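4. Results

4.1 Changes in task composition

Before the cell was installed, the kitting line at the Florham site ran as six manual benches on two shifts. Each bench operator picked parts from bins, checked orientation by eye, placed them in molded trays and signed the tray card. After installation, four of the six benches were replaced by Rovico placement cells. The remaining two stayed manual and took the parts the cells could not handle, chiefly flexible seals and anything shipped in film.

We coded 277 hours of shift observation using the activity scheme described in Section 3.2. The largest change was in picking and placing itself, which had filled most of an operator's shift and became a minor activity for everyone except the two people at the manual benches. Three activities grew: clearing stopped cells, preparing trays and bins so that the cells could use them, and recording demonstrations for new parts. The first two had been expected by the site's planning group. The third did not appear in the planning documents at all and was not assigned to any job grade until June, when the cells had already been running for several months.

4.2 Stoppages and who attends to them

The cell log lists 973 stoppages over the observation period. We matched log entries to observation notes wherever an observer was on the floor. Most stoppages were cleared by the nearest operator without a call to maintenance, usually by reseating a part or turning a tray. The written procedure required a maintenance call after any second stop on the same tray. In practice operators made the call only when the arm had halted over the tray in a position that blocked access.

This informal practice kept the line moving but had two effects on the record. First, repeated stops with the same cause were logged as separate events, so the log overstates the variety of faults. Second, the skill of the operator who cleared the stop was not visible to anyone reading the log. Smaranda Ilie, the second-shift lead, kept her own notebook of which parts caused trouble and at which cell, and this notebook was consulted more often than the log during shift handover. We treat it as a secondary source and cite it where the two disagree.

Stoppages were not evenly spread over the shift. They clustered after bin changes and in the last hour, when trays returned from assembly were reused without being wiped. Operators knew this and began wiping trays on their own initiative. The work was later added to the task sheet with no change to the time allowance.

4.3 Demonstration work

New parts were introduced to the cells through demonstrations recorded by hand. An operator holds one gripper in each hand and carries out the placement on a table, and the recorded motion is used to fit the placement policy for that part. The software, Irano, accepts or rejects each recording on timing and tracking quality. It gives no reason for a rejection.

Fourteen operators took part in demonstration work, in sessions scheduled in blocks of 44 minutes with a break between blocks. Sessions began with simple solids before moving to production parts. Interview accounts of this work were mixed. Operators described it as lighter than bench work in terms of reach and lifting, but more tiring for the wrists and forearms, and several said that moving at the pace the software preferred was harder than moving at their own.

Figure 3. Two-handed demonstration with hand-held grippers at the recording table.

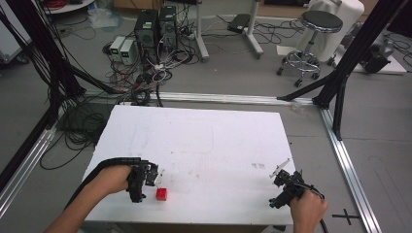
Pace was the main point of disagreement between operators and the integrator, Wan. The integrator's guidance asked for slow, even motion with a clear pause before closing the jaws. Experienced bench operators tend to close on a part while the hand is still moving, and their recordings were rejected more often in the first sessions than those of newer staff. The gap narrowed with practice - though two of the longest-serving operators asked to be taken off demonstration work before it closed.

Pay treatment was also unsettled. Demonstration blocks were first paid at the bench rate without the output bonus, so an operator who spent a morning recording earned less than one who spent it clearing stops. A fixed supplement was introduced after 34 sessions had been completed. Operators we interviewed after that point raised pay less often, and more often raised the question of credit: whether a part that ran well on a cell should be recorded anywhere as having been taught by a particular person. The site had no mechanism for this, and the software stores recordings by part number only.

4.4 Supervision and handover

Shift leads reported that their own work changed more than the headcount figures suggest. Under the manual arrangement, a lead could judge the state of the line by walking past the benches. With the cells in place, the same judgment required reading four status screens and asking who had last touched each cell. Handover lengthened accordingly. Both leads moved it from the office to the floor, next to the cell with the most stops in the preceding shift, and kept it there after the observation period ended.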